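Jaber Color and Shape Set
Set-up Guide, Ateck Learning Supplies
Revised 17/05/2022

Section 2: Laying out the line

Read Section 1 (Unpacking and cleaning) before you start. The line layout is the one used for all of the naming and matching activities in this guide. The ring layout is covered in Section 5.

What you need

One bowl, lavender
One plate, blue
One purple cube
One light blue cube
A white or very pale table

The remaining cubes stay in the storage tray. Close the lid so that the other colors do not distract from the ones on the table.

Preparing the table

1. Clear the part of the table where the line will go. Move cups, pens and paper to another surface.

2. If you are pushing two tables together, check that the tops are level with each other. Place the whole line on one table. Pieces set across a seam tend to tip, and the plate will rock.

3. Wipe the top with a damp cloth and dry it. Do not use furniture polish.

Note: The purple cube and the light blue cube are close in shade. Under yellow bulbs some users find them hard to tell apart. Use daylight or a cool white lamp, and place the lamp to one side. A soft shadow next to each cube is normal.

Placing the pieces

4. Decide which end of the table is the near end. The line always runs from the near end to the far end.

5. Set the bowl at the near end, open side up. Leave at least 2 inches between the rim and the table edge.

6. Set the purple cube just beyond the bowl. It must not touch the rim.

7. Set the light blue cube beyond the purple cube. It may stand a little to the right of it. The line does not have to be exact, but every piece should be easy to see from the near end.

8. Set the plate at the far end, raised rim up.

Caution: Do not stack the cubes on the plate during set-up. The finish on the plate scratches easily, and scratches are not covered by the warranty.

Caution: The cubes have a matte coating. Hold them by the sides with dry hands. Oil from hand cream leaves marks that do not wash out.

Checking the layout

9. Stand at the near end and name the pieces in order: bowl, purple cube, light blue cube, plate. If two pieces have been swapped, correct them now. The activity cards assume this order.

10. If the line is going to stay out between sessions, mark the position of the bowl and the plate with removable tape. Take the tape up within 30 days or it may leave residue.

Sets sold before August have a darker plate. The layout is the same. For a replacement plate or bowl, write to Ville Kemppainen at the Grinville office and give the lot number printed on the storage tray.

Finished layout, with the bowl at the near end and the plate at the far end:

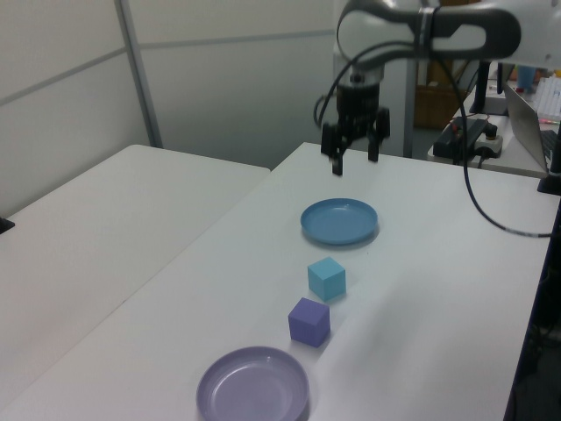 Section 3: Matching activities

Begin with card 1. Leave the line as it is until the card tells you to move a piece.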